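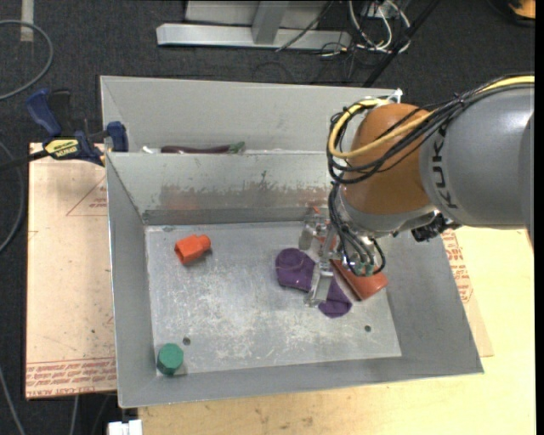
How often should the hoses and cables on a picking arm be checked?

Every morning before the first run, and again after any job where the wrist has been working deep in a bin.

Anisa Lumbantobing gives that answer to every new hire at Roltstead, and most of them think she is being fussy until they have spent a shift tracing an air leak. She has looked after the bin-picking cell there since February. The cell is one KUKA arm, one gripper and a divided metal bin, and it is used to test how well different grips hold up on mixed small items, soft and hard.

Her round starts at 7:30 with the power off. She runs a hand along the cables from the base to the wrist and feels for flat spots. Cables on an arm like this rarely fail in the middle of a straight length. They fail where they bend, and the worst bend is at the last big joint, where the bundle has to loop out far enough to let the wrist turn and stay tight enough not to snag on the bin wall.

"If the loop is too short it pulls on the connector," Lumbantobing says. "Too long and it drags. I leave a hand's width of slack with the wrist turned all the way over, then I check it again the other way."

The hoses come next. She wipes each fitting, turns on the air at low pressure and listens. If she hears anything she uses soapy water and a small brush. A hose that has gone stiff near the fitting gets trimmed back and pushed in again. After the second trim it gets replaced, and she writes the change in a notebook that hangs from the control cabinet.

That notebook was Gerrit Kekana's idea. He set up the cell and wrote its first motion programs, and he wanted one place for the things the software does not log. The entries are short. "Finger tip swapped, 219 picks." "Clamp loose, left side, Friday." "Bin moved, retaught corners."

The bin causes more work than the arm does. It is not bolted down, so it can be changed for a deeper one, and a clamp has to keep it from creeping. If it shifts by even the thickness of a coin, the lowest picks start to scrape. Kekana had the arm touch off at 13 points after every bin change. Lumbantobing has kept that, though she does the corners first now and stops if one of them is out.

Scratches on a bin floor are normal. A new scratch that runs long and straight in one direction usually means the tool height has drifted or a fingertip has been fitted badly. Fingertips are replaced every 400 picks on soft goods. On hard plastic they last longer, almost 1,000 in one run, but she does not plan around that number.

Cloth is harder on the gripper in another way. Threads work into the finger joints and slow the close. Sutrisno Liew, who shares the evening shift, picks them out with dental tweezers and then cycles the gripper empty before he signs off. He also retightens the finger screws by hand and marks the heads with a paint pen, so the morning person can see at a glance if one has turned.

The next job is a new cable guide for the wrist, on order from Humstead. Until it arrives, the slack gets set by hand.

Contact the editors | © Findudeck | Back to top
Last updated: February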